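Seams lifting on damask wallpaper, small hallway alcove

Posted 14th January in Walls and Paint

I put up a patterned wallpaper in an alcove off our hallway in November. It's a Trendodeo paper, paste-the-wall type, over drywall that had old eggshell paint on it. I wiped the walls down first but did not sand or prime.

Two of the seams have started to lift, both on the side that backs onto the bathroom. The worst one is open for up to 9 inches, starting at the baseboard. The rest of the paper is tight. Can I glue the seams back down, or does that whole wall need to come off? I have half a roll left and would like to avoid buying more.

dondotel_dad

You can glue them. Get a tube of seam adhesive, not the paste you hung the paper with. Lift the edge gently with a putty knife and brush out any dried crumbs. Put a thin line of adhesive on the wall, press the edge down and go over it lightly with a seam roller. Wipe off whatever squeezes out right away with a damp sponge, or it will dry shiny.

Leave it alone for a day. Run the bathroom fan for 25 minutes after every shower and see if it stays down. If it opens again, the paint underneath is probably the problem and you'll need to strip that wall, sand it and use a wallpaper primer.

On corners, never wrap a full width of paper around. Cut it so it turns about half an inch, then overlap the next piece. You can also cover the joint – I prefer this with busy patterns because the match never comes out right anyway.

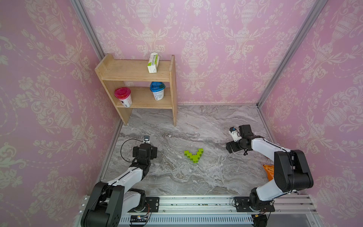 Pink damask with aluminum trim at the corners.

The trim is sold in 4 and 8 foot lengths at most flooring stores. Cut it with a fine-tooth hacksaw and use construction adhesive, with painter's tape to hold it overnight.

Boltach

Had the same thing in my last apartment. White glue worked fine. Thin it a little.

sung_street_fixer

Agree with the first reply except for the roller. If the pattern is raised, a roller will flatten it along the seam and you'll see a line forever. Use a damp sponge or a soft cloth. Also check the wall for moisture before you glue anything. Tape a square of plastic over a bare spot and look behind it after 2 days.

paperandpaste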